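Konedden Shared Kitchen – Progress Report to the Noltness Fund

Period covered: January to 15th April

The grant of $1,145 was awarded to replace the cold storage in the shared kitchen at Konedden and to pay for the shelving and electrical work that went with it. Most of that work is finished. Two items are still open and are listed at the end.

The old refrigerator was taken out in January. It had stopped holding temperature on the lower shelves, and households using the kitchen had gone back to keeping milk and cooked food in coolers. Removal was handled by Pagano Appliance, who also delivered the replacement. Delivery slipped by two weeks – the first unit had a damaged hinge and we sent it back.

The outlet behind the refrigerator was moved six inches to the left so the plug no longer sits behind the compressor housing. The electrician's invoice is attached to the expense sheet.

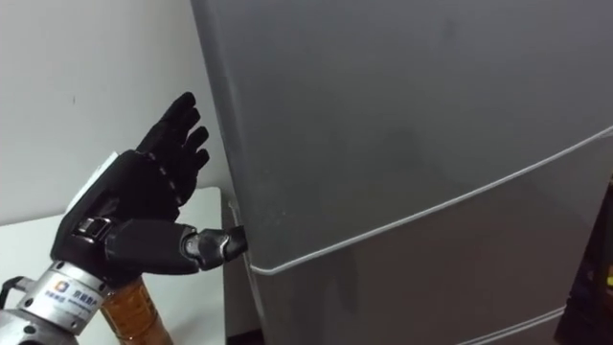 Photo: Konedden Shared Kitchen

The replacement is a large gray model with an upper door, bought secondhand through Pagano. The finish shows a few light smudges and will go on the regular wipe-down list. We chose a secondhand unit to leave room in the budget for shelving, as agreed with the Fund in our first call.

Temperatures are written down morning and evening on a sheet kept in the kitchen. Readings have stayed in the safe range since the first full week. Each household now has a labeled bin, and anything without a name and date is cleared out on cleaning day. This rule was in place before but was hard to keep up when the shelves were crowded.

The dry goods shelving came from Urance Supply. It is up and in use along the back wall. One bracket was short in the box and Urance mailed another at no charge.

Still open:

Door seal – a spare is on order from Pagano. The current one works, but we would like a replacement on hand before summer.

Floor patch – the vinyl under the old refrigerator was worn through. The landlord has agreed to cover this and we are waiting for a start date.

Receipts for all spending to date are with the expense sheet. We expect to close the grant on budget and will send the final figures when the seal has arrived.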